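Section 3.2: Keeping the hand-held grippers in working order
Emlyn Prothero and Hòa Nông, Hirnidbridge
June 5, 2025
Shares 457 | Comments 2

I'll admit this is the part of the paper I most wanted to write, as I'm the one who looks after the grippers (Hòa does the clever bit with the tracking, see Section 4). We keep one pair in use on the Penrose station, left and right, and each has its own camera and its own printed marker cube. The two are meant to be mirror images. In practice they wear differently, and for a good while we treated them as if they didn't, which cost us most of December!

Pads first. The two black pads want to meet along a clean vertical line when the jaws are closed. If one sits proud of the other, even slightly, small round things roll out of the grip and the person holding the tool starts to twist a wrist to make up for it, and then you've got a recording full of twisted wrists. I close the jaws on a strip of paper and pull. If it slides out from one side I loosen the screws on that pad, shift it, nip them up again and have another go. Pads get swapped in pairs, never singly.

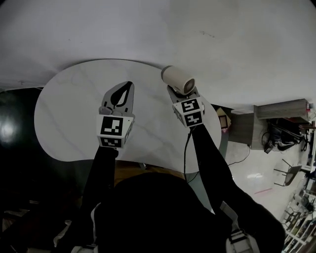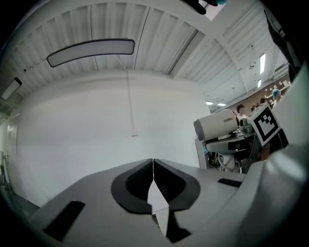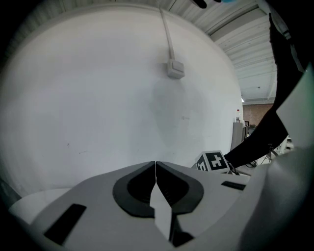 Figure 3. The grippers in use: the pair at the table, the right one holding a small portable fan (first panel), and the view from a gripper's own camera (second and third panels).

Cables were the next headache. Our first ones were stiff, and you could feel them tugging every time you reached for the far side of the table. We went over to a thinner sort from Revodeo and left a generous loop by the wrist, and the complaints stopped more or less overnight. The plug still works loose now and then, so I give it a push before every session, out of habit as much as anything.

The marker cubes need less fuss, but they do need some. A scuffed face will still be found by the tracker most of the time, and it's the "most" that hurts you, as the pose jumps when the face drops out and comes back. We reprint any face with a scratch through a black block. Hand cream is a menace here too (mine, I'm sorry to say), so we wipe the cubes with a dry cloth between people.

Last comes the check that Pemen, our logging script, runs at start-up. It asks for 3 slow open-and-close strokes per hand and compares the jaw travel with the values we stored after the last pad change. If either hand has drifted it refuses to record, and no amount of swearing will shift it. I did put in a way round this early on, and Hòa quite rightly took it out again. When it refuses, I go back to the paper strip, and if the pads are fine I look at the hinge pins, which we replace from the spares tin and run in by hand before storing new values.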